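Teardown cell, notebook, October

Shared shop at Sandthorpe. Started 17:00, Gonzalo Bermúdez on the keyboard, me on the hardware.

Goal for the evening: get the drive removal step to repeat without anyone touching the case between runs. The tower stays on its side on the slotted table. Wrist view is good enough to find the blue tabs on the drive tray, so I dropped the printed marker we used before and match on the blue alone.
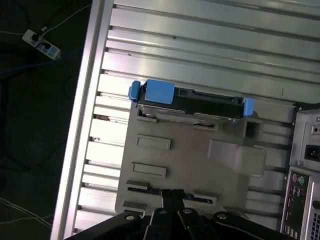 Offset table is now at 71 entries, most of them junk from the first week. Cleaned out the duplicates and saved it as rev 17. Approach speed cut again, since the fingers come in low over the gray plate and I don't want them catching on the way. Gonzalo wants a force limit on that move as well. Agreed, not done yet.

Boonsong Inthanon printed the new fixture tray overnight in gray. The posts are taller than the last version. The caddy goes in upright at the back left, which gives the gripper a straight vertical move. The first print had the holder too tight, so he opened the slots in the model and reprinted.

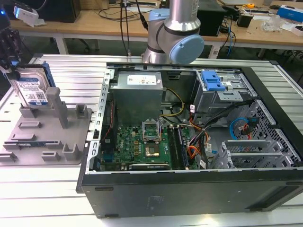 Still to do:
- SATA cables need a fixed parking spot, out of the way of the latch
- memory module next, after the drive step is stable
- rename the poses, "home2" and "home2b" are no use to anyone
- ask Boonsong for a spare tray

Log file is 1259 lines. Will trim it before sharing.

Stopped at 21:30.

Filed under: Workshop notes, Arm build
Print this entry | E-mail this entry

Recent entries
Gripper finger rework
Skirkex controller, second try
Table leveling
Figueroa bench swap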